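How to Reset a Little Lounge Table

Filed under: Small Spaces, Tidying

I love a low table. Ours lives in the upstairs lounge at Gemasora, tucked inside a run of upholstered benches, and everything with no other home ends up on it. The first time I cleared it properly it took me 27 minutes (I got distracted by stickers), but with a bit of practice it's a pleasant little job to do while the kettle boils.

What you'll need

A soft cloth, barely damp
A shallow tray or a shoebox lid
A zip pocket or large envelope for paper bits
A hook or a shelf for hats and umbrellas

Step 1. Lift everything off

Yes, everything! Put it on the bench next to you, not the floor, or you'll be crawling after it later. Keep the tray close by for anything small enough to roll.

Step 2. Wipe the top

Go from the far side towards yourself and do the edges last. A yellow top shows every smudge, so I turn the cloth over halfway.

Step 3. Put the big flat thing down first

With us it's the mouse pad, white with cartoon dogs all over it and PUPPY printed across the wrist rest, and I adore it. Set it squarely on one side and leave a clear strip beside it for a cup. If it hangs over the edge, slide it in until the whole pad is supported. The mouse goes on top, or right beside it if someone's about to sit down and work.

Step 4. Tall things to the back

Anything upright and a bit tippy wants to be well away from elbows. Our wooden-ended toy with the bright red side stands at the far edge and looks fantastic there, like a tiny lighthouse.

Step 5. Catch the stickers

Sheets go flat in the envelope. Then check the seats, and run your palm over the fabric, as the pale ones hide beautifully on grey. Peel up strays slowly from one corner.

Step 6. Send the wearables home

Caps on the hook, brim down. Umbrellas get rolled, strapped and stood by the door once they're dry.

Our yellow one and its regulars:
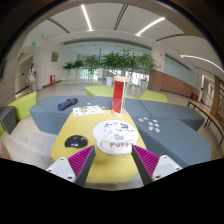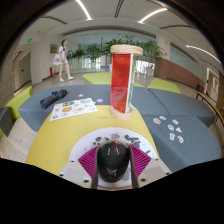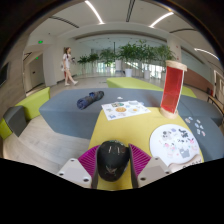
If you share the room with other people, leave the tray out on a shelf where they can find it. We tried a labelled basket from Morneck first and it was too deep, so things went in and stayed in until June. A shallow tray fills up fast and gets emptied, and you can carry it round the room with one hand while you check the other benches.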